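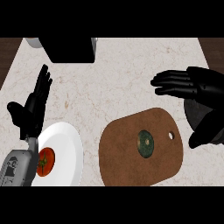

Sealing a marble worktop

Applies to: polished and honed marble, indoor use. Does not apply to engineered quartz, laminate or any stone with a factory resin coating.

Marble is a calcium carbonate stone. It is porous and it reacts with acid. These are separate problems. A penetrating sealer slows the uptake of oil, wine, coffee and water into the pores. It does nothing to stop etching, the dull mark left when lemon juice or vinegar dissolves the polish. If the complaint is etching, the remedy is repolishing, and the sealer should go on afterwards.

Testing first

Put a teaspoon of clean water on the stone in three places: next to the sink, next to the hob, and on a part that gets little use. Leave for 10 minutes and wipe off. If the stone has darkened in any of the three, that area needs sealing. If it has not, stop there. Sealer applied to stone that will not take it dries on the surface as a haze.

The darkening from the test should fade within a few hours. Let it go completely before continuing.

Materials

Penetrating (impregnating) sealer, solvent or water based. The notes below were written using Orkora Stone Guard, the water-based version.
pH-neutral stone cleaner
Acetone, for old oil marks only
Lint-free cotton cloths, white
Masking tape
Nitrile gloves

The worktop used for the timings is in the Husville flat, a single run 2767 mm long with the sink set in at one end. It took almost 100 ml of sealer over two coats. Honed stone will take more than polished stone of the same size.

Preparation

1. Clear the worktop and unplug anything that stands on it.
2. Clean with the neutral cleaner, rinse with plain water and dry with a cloth. Do not use washing-up liquid. It leaves a film.
3. Treat oil marks with acetone on a white cloth. Open the windows and turn off any gas flame or pilot light. Dab, do not rub, and change to a clean part of the cloth each time.
4. Leave the stone overnight. Water held in the pores keeps the sealer out.
5. Tape the sink rim, the hob edge and any painted wood that meets the stone.

Applying the sealer

Read the tin before starting. Dwell times differ between makers and the tin takes priority over this page.

1. Try the sealer on a hidden patch and let it cure. Some products deepen the colour of the veining.
2. Work in sections no wider than an arm's reach. Wet the section evenly with a folded cloth.
3. Keep it wet for the stated dwell time. Add more where it soaks in quickly, usually along the front edge and at cut-outs.
4. Wipe off all of the surplus before it dries. Change cloths when the first begins to drag.
5. Move to the next section, overlapping the last by a hand's width.
6. Apply the second coat after the interval on the tin, in the same way.

Joints and the cut edge around the sink are the parts most often missed. Use a small brush there and wipe at once.

If a haze forms, wet it with fresh sealer, leave for a minute and buff with a dry cloth. Haze that has cured overnight normally needs the maker's own remover.

Curing and use

Light use is possible the next morning. Keep water and oil off the stone until the full cure time has passed. Cloths wetted with solvent-based sealer should be laid flat outdoors to dry before disposal.

Repeat the water test every June, and reseal only the areas that fail.

Sibusiso Sibiya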